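Skodau Lornari Practice Net, Single Bay

The Lornari is a free-standing cricket practice net for club and school grounds. It covers one batting bay and is supplied as a steel frame, a roof net, two side nets and a back net. The frame stands on any level surface and needs no concrete footings.

Netting is knotted polyethylene, black, with a roped edge on all sides. The back net is doubled over the lower part, where most straight balls land. Bay width is 4 m. The side nets hang 100 mm longer than the frame height so that the skirt lies on the ground.

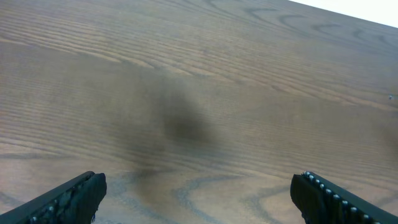
Ground anchors are sold separately. Use the Kokow screw anchor on grass and the Gunawan ballast bag on artificial or hard surfaces. Each bag holds nearly 200 litres of water and must be filled before the nets are hung.

Replacement net ties come in packs of 300. Take the roof net down in September if the bay is not used over winter. Snow load is not covered by the guarantee.

Not suitable for use with bowling machines unless the heavy back net is fitted.

Delivery is to kerbside only. Assembly requires two adults.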